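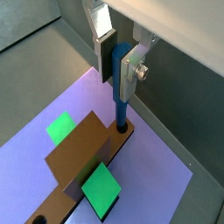
ILTON — The Hirkby Toy Library will begin lending peg boards and loose building pieces in April, the library announced Sunday, January 17, 2021.

The collection has 409 pieces, most of them bought from Lerholm, a toy shop that closed its Quezada Street store last year. It includes long boards with round holes, pegs to fit them, and flat square tiles. Families with a library card can borrow one bag at a time and keep it for up to 7 days. There is no charge, but a missing peg will cost $5 to replace.

Until now the library has lent only puzzles and board games. It said parents had been asking for something younger children could use without rules or reading.

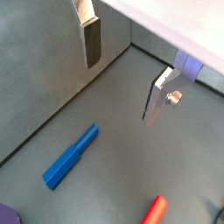
Bags will be put together by color as well as by shape, and borrowers may ask for a particular mix. A small one might hold as little as a blue piece, a red piece and a purple piece, like the three on the gray floor — enough for a toddler learning color names. Larger bags will come with a board.

The library has room for 400 card holders and is still taking sign-ups at the front desk. Returns go in the bin by the side door on Ilton Road, not in the book drop.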